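Stilell open day, 9/14/26. Notes as I go.

Albertina Garcia runs the handheld gripper bench. Operators do the task by hand with the tool, and the recordings train the arm policy. 27 operators, 214 usable takes per task at last count.
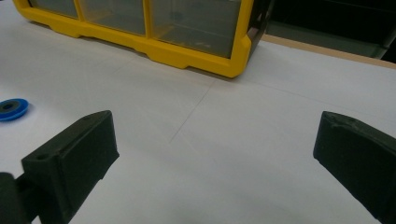
Asked Driss Alaoui about calibration. They redo it at every shift change, plus any time the fingers get swapped. Takes 49 seconds with their script.

Rejected takes go back to Doolan for review. Most common fault is tracking loss on fast wrist turns.

Arm cell is next, then the bus back to Zaldale.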